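Search this site Enter keywords Go

Progress report to the funder: review of the Jovus gripper kit, second period 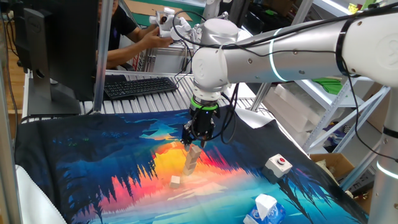
Inberg, November 6, 2020

The review of the Jovus kit is in its second period, and this report covers the work done in October. As agreed in the grant plan, we look at the kit from the position of a small workshop that wants to buy one and has no robot engineer on staff. Orkorport supplied the kit under the normal loan terms and had no part in writing this text.

Work done

Most of the month went to the stacking task. The arm must place small wooden cubes one on top of another with the two-finger gripper. We chose it from the list in the plan because a small error at the bottom becomes a large error at the top. A stack of four cubes is the standard height for our trials. We ran the task on the printed mat, the one with the pine trees and the colored sky, and we will keep the same mat until the end of the review.

In October we completed 65 recorded trials. The target for the period was higher, but we lost 8 working days waiting for a replacement cable. Orkorport answered our first message on the same day. The part itself came late, and the carrier gave us no clear reason.

What we found so far

The gripper is easy to mount. The printed guide is clear up to the page about the fingers, where two of the drawings are in the wrong order. We informed the supplier and received a corrected page by mail.

The closing force can be set in small steps, and this is a strong point of the kit. With the factory setting the fingers pressed the cube too hard and it turned a little when released. After we lowered the force, the turning was much less. The height setting needs more attention. When the arm comes down on a stack, a very small difference decides if the top cube stays or is pushed to the side. The software lets the user correct the height by hand, but it does not save the correction after a restart. For a workshop which turns off its machines every evening, this will be a daily annoyance.

The cables on the arm should be checked every morning. The guide does not say so, and we ask that it be added.

Budget

Spending is inside the plan. The replacement cable was covered by the loan terms. From the line for small materials, 1,000 is still not used, and we ask permission to move it to the next period, for cubes of a second size.

Next period

We will repeat the stacking trials with the new software version, if it arrives as promised, and after that begin the long endurance run. The Nugroho workshop has agreed to read our draft buying advice and to tell us which parts are difficult to follow. The remaining open point is the price of spare fingers, for which we still wait for a written offer.

Comments (2)

workshop_reader: Does the kit fit older arms too, or only the new ones? We have an old one and the catalog is not clear.

tinbench: Same trouble with the height setting here. I keep the number on a piece of tape next to the keyboard.

Contact the project office | Copyright 2020 | Back to top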